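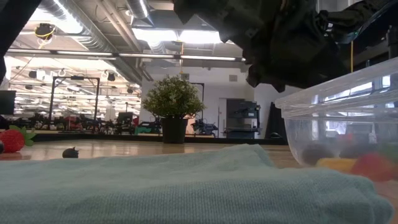

Should a household sort its small things by type or by where they are used? By where they are used, in most cases.

Sorting by type looks orderly and costs time every day. I kept tea towels and bath towels in one cupboard for 20 months, and each spill in the kitchen meant a walk down the hall. Elfriede Hollenstein argues that mixed boxes hide things. An opaque box does. A clear container on the table can hold unlike objects and still be read from the side. Labels may then be left off. Fabric should be stored apart, folded, near the tap.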